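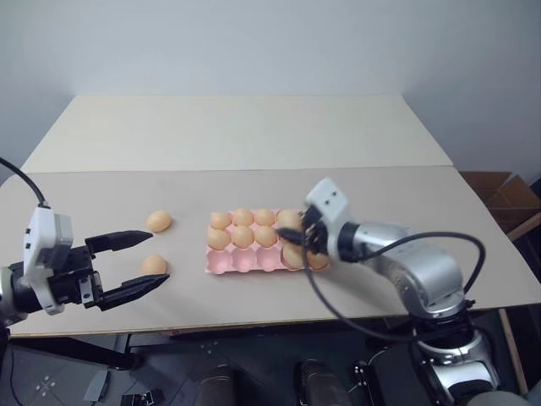 The egg cell with both arms over the table, left gripper open beside the two loose eggs.

Egg cell upkeep meeting, January, started 2.15 pm

In the room: Signe Nordin (chair), Njål Haugland, Siu-ming Fang, Tormod Sjögren and me, Gøran Vik, on notes again. I've written these up the same evening so shout if I've got you down as saying something you didn't.

Last time's actions
Njål has swapped the fuse in the Standley supply and it's been fine. My job was to tidy the spares drawer and I haven't touched it, sorry! Carried over.

Left arm
Most of the meeting went on this. Siu-ming has been getting a dropout on the left gripper, always when the arm reaches right across towards the tray, and she thinks it's the cable where it plugs into the top of the white housing. It comes down in an arc from above and she reckons it gets tugged at full reach. Njål wasn't convinced and wanted to blame the connector itself (he blames connectors for everything, to be fair). We agreed to do both: reseat the plug, then add a clip further up so the housing isn't taking the pull. If it still drops out after 400 picks, Njål gets his new connector.

Right arm
Nothing wrong as such. Tormod doesn't like how wide the cable loops out over the silver links on its way to the base, and I don't much either, but Signe pointed out that the wrist needs the slack to tip down into the tray. Tormod will try a shorter loop with the arm on slow and report back. Nobody is to cable-tie it to the arm in the meantime please. We did that with the Tarkance and I spent an afternoon cutting ties off.

Gripper fingers
Due for checking every 1,000 cycles, and the left pair is at 146 since the last one, so there's time. Siu-ming asked if we could look at the tips sooner, as she's finding the closing force a bit lively for eggs lying on their sides. I said yes. We had a long chat about whether to bring the force down a notch or open the jaws a little less on approach, and ended up with force first, one change at a time, and write it in the book!

Boards and tray
The pink tray is staying. Signe would like its position marked on the front beige board so we stop nudging it back by eye every morning. Pencil was suggested, then tape, then pencil again. Tape won. Njål to do it once the left arm has been re-taught, otherwise he'll only have to peel it up.

Spares
One set of finger pads left. Reddy quoted 12 days for more, Darker are cheaper but couldn't give a date, so Signe is ordering from Reddy.

Actions
Siu-ming: reseat left plug, fit clip, lower force one notch
Tormod: shorter loop on the right, slow speed only
Njål: re-teach left arm, then tape
Signe: pads
Me: that drawer

Finished 3.05 pm. Next one when the 400 picks are done.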